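Guest Cottage Checklist, Tekport
Checked by Ritva Lehtinen, 11 March 2023

Smoke alarm, hall: OK. Battery changed in October.
Extinguisher: OK. Bracket loose, tighten.
Linens: keep blankets clear of the space heater.

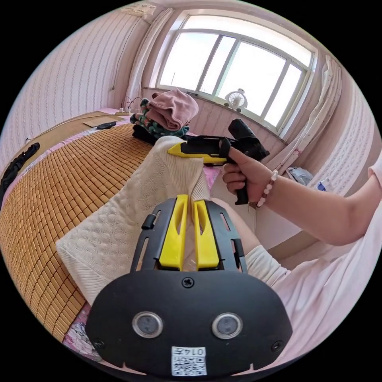
Cream knitted blanket.

Outlets: 13 tested, one dead behind the bed.
Back steps: FAIL. Second tread is soft. Temitope Sani to replace.
Water heater: OK, no drips.

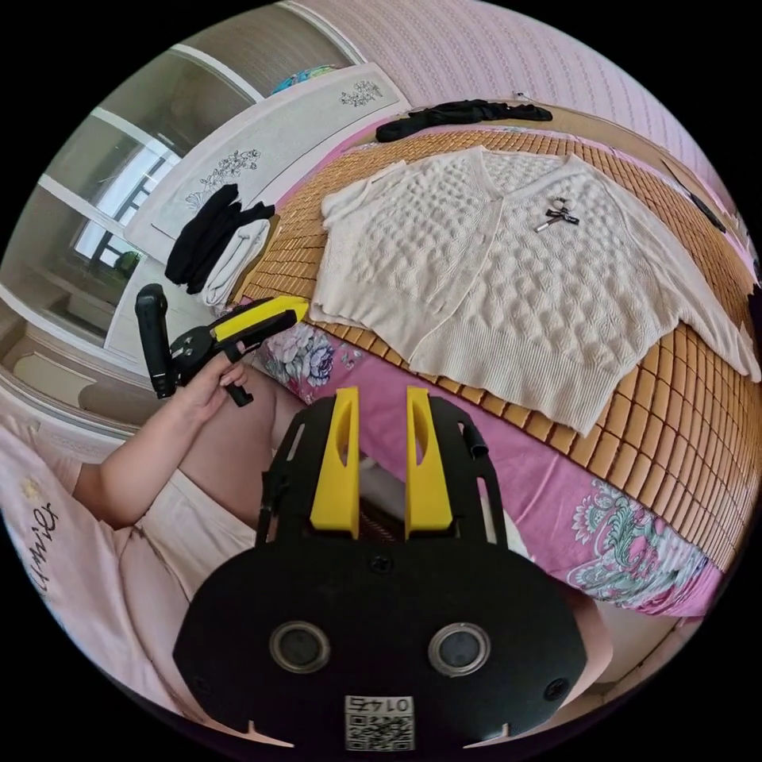 Page 5

Window latches: OK. Bathroom one sticks.
Exit light: not tested, bulb on order.

2 comments | 0 shares
Contact | Back to top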